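The woman who reads other people's wills

Natália Urban makes tea in a pot big enough for a scout camp, and she will not be hurried over it. I had come to talk to her about family papers, the kind that pile up in attics and get thrown out by well-meaning nephews, and for the first twenty minutes we talked mostly about milk. I didn't mind a bit. She has spent the better part of her working life helping ordinary families make sense of old letters, wills, rent books and school reports, and if there is one thing she has learned from it, she told me, it is that the good stuff never comes out while people still have their coats on.

"They arrive with the birth certificate," she said, settling the cosy. "Everyone is so proud of the birth certificate. And I say yes, lovely, and what else was in the drawer? Then they go a bit pink and say oh, only rubbish. Well, the rubbish is what I want!"

The rubbish, in her own case, was a bundle of 881 receipts kept by her grandfather, who ran a small hardware shop called Umton and never, as far as she can tell, wrote a single personal letter. She was nine when she was first allowed to untie the string. There were bills for nails and lamp oil, a long quarrel with a supplier over a cracked sink, and then, tucked between two orders for rope, a receipt for a pair of child's ice skates. Her mother had always maintained that she never owned any skates.

"So there we were," Natália said. "My mother was furious. She was sixty by then, and she went about the kitchen saying, but who were they for? We never found out. I think that was what hooked me, that skates could cause so much trouble after all those years." 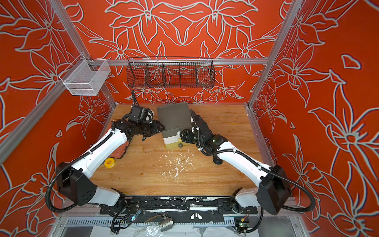
Flowered wallpaper on three sides, with wire baskets hung up.

I asked how she would advise someone starting out, with a suitcase on the bed and no idea where to begin. She thought about this for quite a while, and ate a biscuit, and then gave me an answer that wandered round by way of her aunt's wedding and came back again. Leave it in the order you found it, was the gist. People long to sort things by date, and she understands the urge, but whoever packed the suitcase had reasons of their own, and a letter folded inside a hymn sheet has a good deal more to say than the same letter flattened in a plastic sleeve. She writes a small pencil number on a slip of paper and lays it beside each item, never on it, and only when everything has a number does she let herself read.

"I cheat, of course," she added. "I always read the first two. I'm not made of stone."

After that comes the talking. She likes to sit down with the oldest member of the family who is willing, and she likes to do it with the papers out of sight to begin with, so that the memories come in whatever shape they come. Names are the great difficulty. In one family she worked with there were two men both known as Uncle Ding, neither of whom was called Ding at all, and it took most of a September to work out which of them had gone to sea and which had merely talked about it.
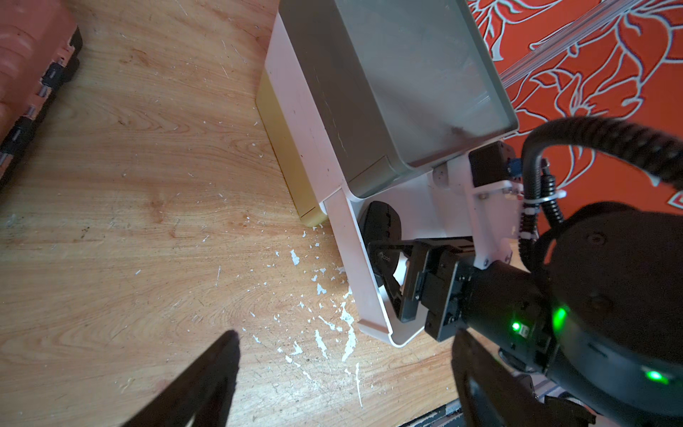 She is wary of the big questions. Asking an old man what the war was like will get you the answer he has given a hundred times before, polished smooth. Asking what he kept in his coat pockets may get you the whole afternoon. She once had an hour and a half on the subject of a boarding house called Skisero, where the landlady locked up the jam, and in among the jam was the name of the girl he had very nearly married, which his daughters had never heard in their lives.

Did they mind, I wondered?

"One did and one didn't," said Natália. "They usually split. You have to be ready for that, and you have to be kind. I always ask, before we start, what would you rather not know? Hardly anyone has an answer, but they've had the question, and they go home and think about it."

Not everybody is persuaded that all of it should be kept, and I put this to her, having lately filled a skip with my own late father's bank statements. She was gentler with me than I deserved. Keep one year, she said, any year you like, and let the others go.

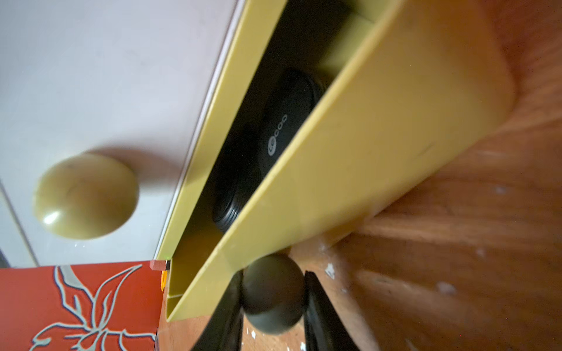

Guangming Lu takes a harder line, and told me over the telephone that a family which keeps everything ends up reading none of it. Better a single envelope that the grandchildren will open, in his view, than a loft full of boxes they will dread. He and Natália have been arguing the point for years, by post, and she has naturally kept all his letters.

She showed me one, in fact, while she was looking for something else. It was mostly about the price of stamps. On the back she had copied out a recipe for plum dumplings and a list of people to ring, and I noticed she had put a slip of paper beside it with a number in pencil.

By then the pot had gone cold and she was up again, filling the kettle, asking whether I had ever looked behind the drawers in my father's desk. I said I hadn't. The desk is in my sister's spare room these days, under a great heap of curtains, and I have promised to telephone Natália once I've had the drawers out.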